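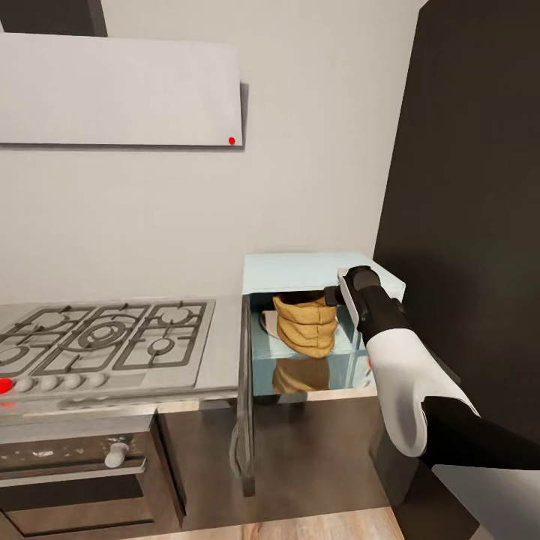 Gripper at the open microwave, with the paper bag on its plate inside. Rendered in simulation.

Plirkel kitchen tasks: gallery
Posted Jan 8, 2024

Plirkel is our study of how well a manipulation policy carries over between simulated kitchens that differ in layout and surface finish. The task on this page is the microwave task. The policy gets camera images and joint positions, plus a one-line instruction, and has to deal with an item inside a microwave. We use rendered kitchens because the same layout can be reset to the same state as often as we like.

The picture at the top of the page comes from the Devitz kitchen set. The notes that follow all refer to it.

The cavity
The inside of this microwave is reflective, and the bag shows up a second time in the floor. This was the main reason for adding the model to the set. Our earlier policy, Lalterik 7, was trained on matte interiors only and often aimed too low when the floor was glossy. Training with randomized reflectivity removed most of that error. We vary the walls and the floor separately.

The bag
A crumpled bag has no good flat face to grasp. In our simulator it is a rigid mesh, so it does not fold or give under the fingers. Results for the bag should be read with that in mind – a real paper bag would behave differently, and we make no claim about one here. A deformable version is planned for February.

The plate
The bag stands on a plate, and the plate is a separate object in the simulator. An episode counts as a success only if the plate ends up within tolerance of its starting position. Earlier scoring ignored the plate, and policies learned to drag the whole stack forward.

The door
The door hangs open to the left and the arm comes in from the right. Door angle is sampled at reset. At small angles the arm has to come in close to the cavity wall, and most of our collisions are recorded there. Opening the door is scored as its own task and is not covered on this page.

The cooktop and oven
Neither is used in the microwave task. They stay in the layout as distractors, and the knobs can be turned if the arm hits them. Any knob movement ends the episode as a failure.

Settings and results
Each policy was run on 15 layouts with 13 resets per layout. Seven of the layouts were held out of training. With matte interiors the old and new policies were close to each other on both groups. With reflective interiors the new policy did better on both, and the gap was larger on the held-out layouts. What failures remain are mostly contacts between the wrist and the cavity opening – the policy reaches the right depth but turns too late.

We also tried a depth image as an extra input. It helped on matte interiors and made little difference on reflective ones. Rendered depth is free of the noise a real sensor would have on a mirror-like wall, so we left it out of the final comparison.

Layout files and reset seeds are listed on the Devitz page. The reflectivity ranges follow the Baranauskienė table, version 2, with the top value lowered for floors.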